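Pushing Blocks by Color from Written Instructions: Planner and Tooling
Project report, Skukarberg group
Peter Štefanec, Boris Hájek
2023-11-24

1. Task

The arm carries a single cylindrical finger and moves colored plastic blocks across a board by pushing. It cannot grasp. An instruction such as "push the red star to the green cylinder" is parsed into a source block, a target and a relation, and the planner produces a sequence of short straight strokes. Our part of the project covers three pieces: the block detector, the stroke planner and the replay tool. The arm driver and the safety limits were taken over from the Kopecký project and left unchanged.

2. Software layout

Everything runs as separate processes that exchange messages over a local socket. The detector publishes a list of blocks with color, shape, position and heading. The planner subscribes to it and sends one stroke at a time to the driver. A stroke is a start point, a direction and a length. After each stroke the finger is raised, the detector is read again, and the next stroke is computed from the new list. We keep no model of block motion between strokes.

The first version did keep one. It predicted the position after a stroke with a quasi-static friction model and planned 2 strokes ahead. The prediction was good for cylinders and poor for stars, where the finger slides into the notch between two points and the block turns. We removed the lookahead in January and the code became much shorter.

3. Detection

Color is segmented in HSV with fixed thresholds. Shape is classified from the contour of each color region after projection to the board plane. The projection comes from a fiducial marker, which is read once at startup and again whenever the planner is idle.

Two problems remain. Blocks of the same color that touch are merged into one region. We split a merged region at its deepest concavities and classify the parts separately, which works for a cube against a prism if the contact is along an edge and often fails if it is at a corner. The second problem is yellow against pale wood. The saturation threshold had to be raised until the wood grain dropped out, and the lit top of a yellow block then drops out with it. The contour is closed afterward by a convex fit, except for hearts and stars, where a convex fit would destroy the shape.

4. Stroke planning

For each source block the planner samples contact points on the contour and rejects those where

a) the finger would come down on another block,
b) the line of the stroke passes through a block that is not the source,
c) the stroke would bring the source within the margin of the board edge.

The remaining candidates are scored by the angle between the stroke and the goal direction, plus a term for the lever arm, so that strokes through the center of the block are preferred. If every candidate is rejected, the planner tries to clear one obstacle first and then returns to the goal. Clearing is limited to one level. Deeper clearing was tested and produced cycles in which the same pair of blocks was moved back and forth.

5. Replay tool

The replay tool loads a log, steps through it by stroke and shows the detector list, the rejected candidates and the chosen stroke together with the camera image. Most of the debugging described here was done in it. A layout such as the following is loaded as a start state and the planner is run on it offline, with the rejection reason listed for each candidate.
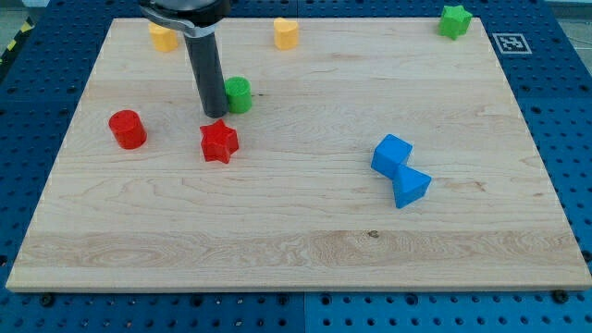

Boris Hájek disagreed with rule (a) as implemented: the finger radius was inflated by a fixed margin, and in his view this threw away good contact points whenever two blocks stood close together. He asked for the margin to depend on the measured detection error of the neighboring block. This was added as an option. It is off by default, pending a longer test.

6. Results

The regression set has 46 logged start states, each with one instruction. A run counts as solved if the relation holds within 600 seconds of arm time. The failures fall into two groups, merged regions split in the wrong place and blocks close to the edge for which rule (c) leaves no candidate. Timeouts without either cause were not seen in the final version.

7. Open points

Rule (c) should allow strokes parallel to the edge. The color thresholds are stored in the detector source and should move to the configuration file. Log format version 2 is not readable by the Stostberg viewer; a converter is in the tools directory but does not carry over the rejected candidates.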